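Curby two-arm sim cell pack – three weeks in

Posted Saturday, written between jobs so excuse the state of it. 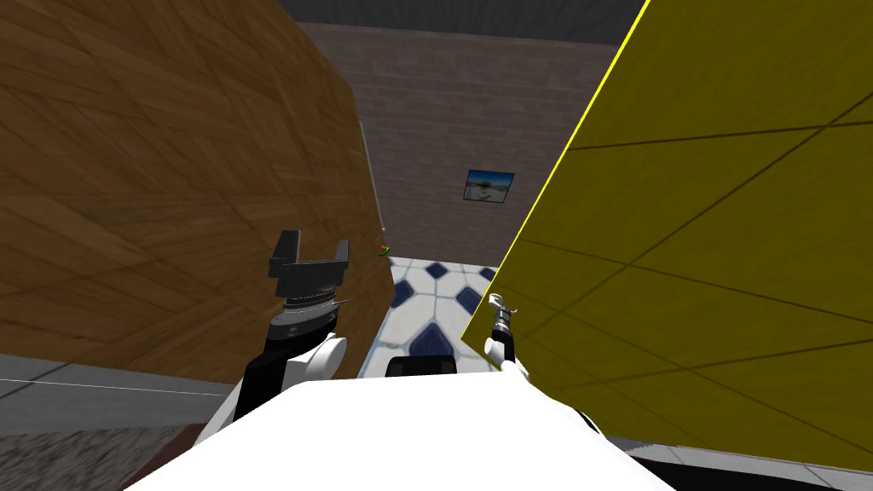 Bought this for one reason. We needed the two-arm cell set up and checked in simulation before anyone went near the real one at Drevov, and I did not fancy building every joint and room by hand. The pack was 985 on offer, normally 1,499. For that you get the robot model, two gripper types, a set of furnished rooms and the setup tool.

Install. Fine. 12 minutes on a decent machine, longer on the old laptop. Licence key rejected first time, accepted the second, no idea.

Setup tool is the best bit. You load the robot, place it, then step through the arms one at a time. Base offset, joint limits, gripper, home position. Each step saves on its own so a crash doesn't cost you the lot (had two crashes, lost nothing). Left and right arms can carry different grippers, which we wanted – a chunky two-finger on the left and a slim one on the right. The Singhal package I used before made you clone the whole robot to do that. Horrible.

Contact checking is good once it's on. It is off by default!! Took me most of a morning to spot. I had the left arm pressed right up against a wood panel and not a peep out of it. Tick "surface contact" under Arm > Checks and do it for BOTH arms, the setting doesnt carry over. After that it flagged 14 poses in our routine, nearly all of them left elbow. The elbow cover is fatter than you think and it gets there before the gripper does in narrow gaps.

Rooms are a mixed bag. Wood grain, brick wall, patterned floor tiles, even a little framed picture on the wall. Nice enough to look at. But big panels load in at odd angles if your units are wrong, so check mm against metres first. And the floor patterns slow the preview down, I swap them for plain grey while I'm working.

Niggles
– wrist zero drifts if you change gripper after homing. Re-home every time.
– undo only goes back one step in the joint editor.
– the manual is for the last version, half the menus have moved.
– no way to lock one arm while you edit the other. Moved the wrong one more than once.

Support answered in a day, polite, sent a patched gripper file which did sort the wrist for the slim one. Still waiting on the other.

Compared with Lalta: Lalta is quicker to render and has better docs, but its two-arm support is a bolt-on and you can tell. For a single arm I'd go Lalta. For a pair, this.

Worth it at 985. At full price I'd want the undo fixed and a manual that matches teh software. Four out of five, will update if the second gripper file turns up.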